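# Chapter 5: Putting Clothes Away for a Season

I learned to pack clothes badly, and I learned it over many years. My method was to wait until the weather turned, open the wardrobe, sigh, and push everything I wasn't wearing into whatever bag was nearest. Then in spring I'd pull it all out again and wonder why my good jumper had a crease across the chest like a fold in a road map. So if you've come to this chapter feeling a bit guilty about the state of your own cupboard, you're in good company!

In the last chapter we dealt with washing and drying. I'm going to assume you did that work and that you now have a pile of clean clothes on the bed, or on a chair, or (as in my flat for most of November) on both. What we want now is to get that pile into storage so that it comes out again in a state you'd be happy to wear to work.

By the end of the chapter you should be able to:

- sort a pile into what gets folded, what gets rolled and what needs a hanger
- line a cardboard box and fill it in a sensible order
- label it so that somebody else could find a particular top
- unpack it months later without ironing the whole lot

## 5.1 Why a box at all?

When I lived in Cáceres I had one shallow cupboard and a bed with a good deep space under it. The summers were fierce and I had no use at all for wool between spring and autumn, so everything warm went under the bed. I tried bags first. They slumped, they slid about, and whenever I wanted one I had to drag out the other three. Boxes changed that for me. They stack, they have corners, and you can write on them.

Cardboard is what I still use. It's cheap, it's easy to carry and it lets a little air through. Its big weakness is damp, and we'll come to that in section 5.4, where I'll tell you the sorry tale of the cellar in Trumberg. For a dry cupboard or under a bed it does very well.

You don't want the clothes sitting straight against the cardboard, though. Boxes have usually had another life before they reach you, and the inside can be dusty or a bit rough along the flaps. I put a piece of clean white fabric in first and let it come up the sides. An old sheet is ideal. Wash it beforehand, without softener, and cut it generously, so there's enough to fold over the top when the box is full.

White is my own preference. Dark tops shed, and on a pale lining I can see the bits of fluff and shake them off before they spread themselves over the next thing. A dark maroon sleeve shows up nicely against it too, which helps when you're rummaging in bad light.

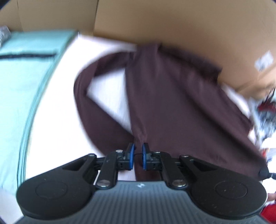

**Should long-sleeved tops be folded before they go into storage?**

Fold them if they're knitted or heavy, and roll them if they're light, but always lay the sleeves flat across the back first so that they don't bunch up inside the bundle.

Sleeves deserve a few more words, as they cause more trouble than any other part of a top. Left to themselves they twist, and a twisted sleeve pressed under a stack of other clothes for months will keep that twist. I lay the top face down, smooth the body with the flat of my hand, and bring one sleeve across the back towards the opposite hem. Then the other goes over it. Then I fold the sides in and bring the bottom up to the collar. It takes me hardly any time now, though I was painfully slow at first.

## 5.2 Filling the box

Start with the heavy things. Jeans and thick jumpers go at the bottom, ordinary tops in the middle, and anything thin or easily crushed on top. I know this sounds obvious, and I also know that I've packed a linen shirt under a winter coat, so obvious things are worth saying.

How full is full? I go by hand. When I can press the top layer down gently and feel it give, I stop. If I'm kneeling on the flaps to get them shut, I've gone too far and something has to come out. A medium box will take about 24 tops in my experience, fewer if they're woolly, and I wouldn't want to lift one much heavier than that on to a shelf.

Leave gaps alone. There's a temptation to stuff socks down the sides, and I gave in to it for years. You never find those socks again! They drop to the bottom the first time you move the box, and you end up buying new ones.

Now and then a top goes in neatly and you remember you wanted it after all. Try to lift it straight up with a hand under the bundle. If you take hold of one bit of cloth and pull, the whole thing opens out and you're left with a crumpled heap where your fold used to be, so take it right out and fold it again on a flat surface.

## 5.3 Labels

My neighbours on Gulis Street shared a storage room with 124 boxes in it when I last helped with the list, and I'd say most were marked "clothes". That tells you very little when you're after one particular cardigan.

Write three things on the side of the box, where you can read them when it's stacked:

1. whose clothes they are
2. the season they're for
3. the two or three items you're most likely to come looking for

I put that last one in after a long evening hunting for a swimming costume. Use a thick pen. Pencil fades on brown card and sticky labels curl up, at least the ones I buy do.

### Try it yourself

Take one drawer. Empty it on to the bed and sort it into three piles: fold, roll and hang. Don't throw anything away yet, as that's the work of Chapter 6 and it goes better when you aren't tired. Line a box, pack the folded pile and write the label. Then leave it shut overnight and open it in the morning. Take out the top nearest the bottom and look at the sleeves.

Make a note of where the creases have fallen and keep it with your Wenar worksheet, because we'll compare it with the rolled pile in section 5.3.2 when we look at lighter fabrics.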